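Kindville Makers Market
Minutes of the Planning Meeting, 25th September 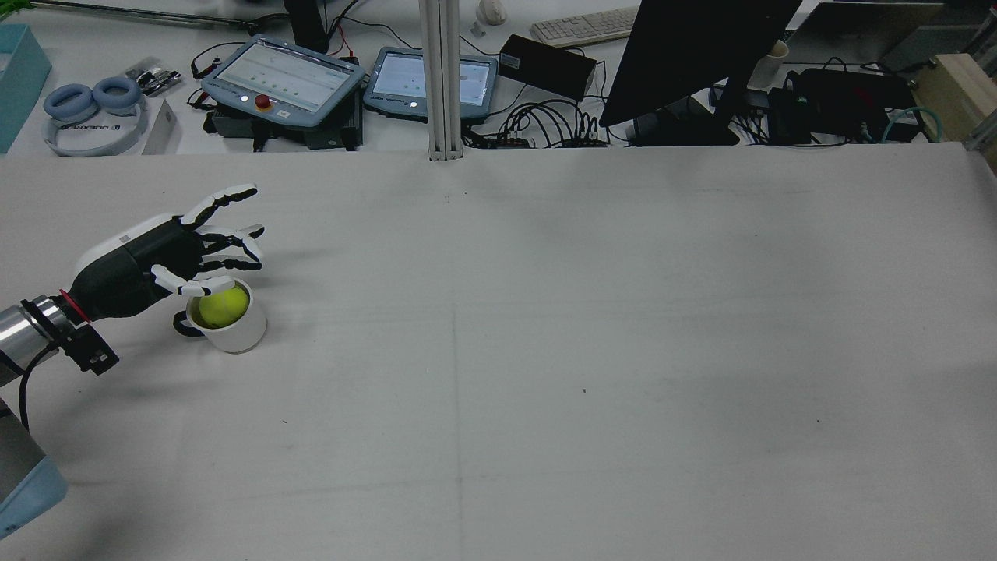
Held in the back room of the Kindville library, which we had until 8:30 and left at 8:52.

Present: Giang Cao (chair), Ngân Diệp (minutes, and all opinions in brackets), Walt, Priya, Lorraine, both Daves, and Odette from the pottery guild, who came to speak on item 4 and stayed for everything else. Apologies from Marcus, who had written the dates down for last year.

1. Minutes of the last meeting

Approved with one correction. Walt did not "storm out" of the August meeting. He had a parking meter. The minutes will now say he left at a brisk pace.

2. Matters arising

The lost banner has been found. It was in the hall, hanging up.

The sandwich board is still lost. Dave H. thinks it is in Dave P.'s garage. Dave P. has offered to look once he can get into the garage. Carried over for the fourth meeting running.

The complaint about last December's bagpiper has been answered with a polite letter. The bagpiper has also been answered with a polite letter. Both have replied.

3. The gate

Giang went through last year's numbers. Paid admissions over the two days came to 1,277, well short of the 3,000 the previous chair promised the vendors in print. Several vendors kept the flyer. One has laminated it.

Lorraine asked whether we could count people on the way out as well. Giang said these would be the same people. Lorraine said she understood that, and that other shows do it.

Agreed: the vendor packet will give last year's paid gate and no forecast. Priya wanted "and growing" added. Put off until we know if it's growing.

Admission stays at $4, kids under 12 free. Dave H. again proposed $5 so that the cash box doesn't need so many singles. Giang pointed out that people would then pay with twenties and we would need fives. Dave H. said he would think about it and did so, silently, for the rest of the item.

4. Jury and booth categories

This took fifty minutes, so please read it.

We have 100 booth spaces in the main hall and the annex. Applications closed Friday and we are full in jewelry, overfull in candles, and short of anything a person might sit on. The jury asked for guidance on the following.

(a) Candles. Nine candle makers applied and the cap is four. Walt said the cap was set in a year when there were two candle makers and nobody had strong feelings. Odette said that four in one hall already gave her a headache by noon, and she meant a real one. The cap stays at four. The other five go on the waiting list in the order they applied. Priya will write to them and will not use the phrase "burning interest" this time.

(b) Handmade. The rule says all work must be "made by the hand of the exhibitor." Arnitwood, who sell cutting boards and very nice spoons, disclosed on their form that the blanks are cut to shape by a shop in the next county and finished at home. Dave P. felt this was fine. Dave H. felt this was how it starts. Lorraine asked what "it" was. Dave H. said imported wind chimes.

There followed a long discussion of whether a potter who buys clay in a bag is any better off than a woodworker who buys a blank. Odette spoke to this. She spoke to it at some length, with reference to the Romans.

Moved by Walt, seconded by Priya: exhibitors may use bought-in parts or blanks if the design is theirs and most of the labor is theirs, and they must say so on a card at the booth. Passed, five in favor, Dave H. against, chair not voting. Dave H. asked that his vote be recorded along with his reasons. The vote is recorded.

(c) Cù. This is the new fabric lantern booth. The jury loved the samples and the only question was electrical. They want four lanterns lit all day and the row they've been given has one outlet, shared with the fudge. Giang will move them to the annex wall by the double doors, where the power is good and the draft is terrible. Agreed that lanterns look better moving anyway.

(d) Resale. Two applications turned down. One of them had left the price stickers on in the photographs.

5. Booth map

Dave P. presented the new map. It is much clearer than the old one and has one more aisle than the building does. He'll revise it.

Requests received so far:
Eleven vendors want a corner. There are six corners.
Three want to be near the door for traffic.
Four want to be away from the door for warmth.
The soap people want to be away from the candle people.
The candle people have not mentioned the soap people, which the chair found pointed.

Returning vendors keep first pick until October 15. After that Dave P. places everyone, and his decision is final unless they find Giang in the parking lot.

6. Sponsorship

Sustau have offered to pay for the tote bags again if their name can be larger. Last year it was on one side. They would now like it on both. Priya held up a mock-up. Our own name appears on it, and she showed us where.

Walt asked if we need tote bags. The market sells handmade tote bags at no fewer than three booths, and last year one of those vendors watched her customers decline a bag because they'd been given one at the door. There was a pause while we all thought about this.

Agreed: Priya to ask Sustau whether they would pay for the printed program in place of the bags, with their name on the back cover at any size they like. If they insist on bags, bring it back to the next meeting. (Please, nobody promise them anything at the gas station. Dave P., this is you.)

7. Food

The fudge is back. The soup is back, under new management, meaning the daughter. The kettle corn truck wants the spot by the main entrance, and the fire marshal wants the spot by the main entrance to have nothing in it. Giang has sided with the fire marshal.

Coffee was discussed. Last year's ran out by 10:40 on Saturday. Lorraine said she had bought enough for the crowd we had advertised. It was put to her that there had been fewer than half that many people. She said they were thirsty.

Agreed: two urns on Saturday, one on Sunday, and decaf to be labeled as decaf. The secretary did not sleep that weekend and would like to stop bringing it up.

8. Music

Odette's nephew plays the hammered dulcimer and is free both days. The high school brass group can do Saturday from one to two if someone else moves the chairs. The bagpiper has asked to be considered.

After discussion, it was agreed that the dulcimer will go in the annex, the brass in the main hall, and the bagpiper will be invited to play outdoors, by the far lot, for a period to be settled with him by Giang. Giang asked why Giang. It was noted that Giang is the chair.

9. Demonstrations

People liked the spinning wheel last year and stood three deep around it, blocking two jewelers who have each written to us. This year all demonstrations go on the stage. Signed up so far: spinning, spoon carving, and a bookbinder who would like it known that she doesn't take questions while she's sewing. Lorraine will make a sign.

Wheel throwing was offered by the guild and accepted, on condition that they bring their own floor covering and take it home again. Odette said the stain in the annex was there before. Walt said he had photographs of the annex from before. This was dropped.

10. Money

We have over $3,000 in the account after paying the hall deposit, which is better than this time last year, mostly through not having bought a banner. Insurance is due in October. Walt has two quotes and will get a third if someone will tell him why. Booth fees stay at $85, corners $100.

One booth fee from last year is still outstanding. The vendor says she paid in candles. Lorraine confirmed receiving candles but had taken them as a gift. Lorraine to settle with the account, or with her conscience.

11. Any other business

Dave H. has changed his mind about $5 admission and now favors $4. Noted.

Priya asked that people reply to emails with a yes or a no. Several people said they would try.

Odette asked whether guests get a vote. They don't. She asked how one stops being a guest. She has been given the job of signs for the parking lots and is now a full member with our thanks.

Actions

Giang: move Cù to the annex; talk to the bagpiper; tell the kettle corn truck.
Priya: candle letters; Sustau and the program.
Dave P.: map, minus an aisle; garage.
Dave H.: load-in times to all vendors by October 15.
Lorraine: stage sign, urns, the candle matter.
Walt: insurance; wording for the bought-in parts card.
Odette: parking signs.
Ngân: these minutes; find out if Marcus is still coming.

Next meeting in two weeks, same room, same time. We have been asked by the library to put the chairs back the way we found them. If anyone remembers how we found them, please tell Giang.

Minutes taken by Ngân Diệp. Corrections welcome in writing, one page.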